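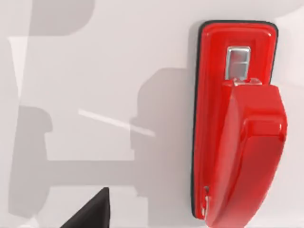
Maricica Munteanu: trial license for the Vodov kit covers the latch task and the drawer task both, you don't need a separate key. If the latch one asks for a key again, delete the cached license file and relaunch. Please keep everything in this one ticket, it got split last time.

**Status:** open
**Kit:** Vodov two-arm sim kit, trial
**Logged by:** Zakhar Semeniuk
**Date:** 13 Jun 2025

ok, key thing sorted, deleted the cache and it launched. So that part can be closed. Remaining:

- latch task loads, but the lever goes stiff after a reset. Same policy, same seed, needs way more push. Reloading the whole task clears it, reset alone doesn't
- drawer task, see below
- docs page for joint friction is a dead link (the one under "Tuning")

Drawer task is the one holding us up. I set the drawer start value to open in the task config and the render looks right, but the state readout says closed. So the success check never fires, or it fires on the very first step, depending which way round the goal is set.

Tried so far:

1. fresh install, default config. Same
2. turned off randomized start. Same
3. left arm disabled. Same, so not a two-arm thing
4. older build from March. Readout correct!! but the shadows are so slow there it's not usable for us 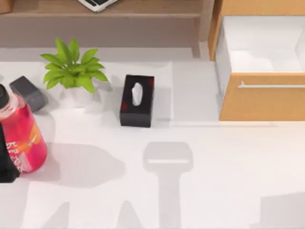
So my guess is the readout gets filled before the start value is applied, and then nobody refreshes it till the joint moves. If I nudge the drawer by a hair in the script it jumps to the right number. Workaround then is nudge + wait two steps + start the episode. Works but ugly, and it messes up the timing in our logs.

Also ran it overnight with the nudge in. Got around 18 episodes in before the viewer window froze. Sim itself kept going, logs are fine, just the window. Low priority, but Isabelle Sandhu is doing the writeup on whether we buy and she'll be using the viewer alot.

> **Despina Voicu:** reproduced the readout bug on our side. Your guess is close, the start value is written after the first observation is built. Fix is in testing. Latch stiffness looks like a different bug, damping gets added again on reset instead of replaced. Can you send the task config for both?

Sent both configs. Left the paths in, ignore them.
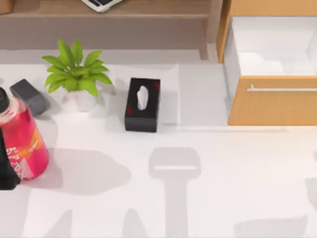 Will the fix work with the trial license, or do we need to buy first?

Trial licenses get the same builds as paid ones, so it will show up in the updater when it's released.

Good. Leaving the nudge in untill then. Ovidiu Cârstea wants the latch numbers rerun after the damping fix, so please post the build number here when theres one, don't just close the ticket.

Still waiting on the docs link.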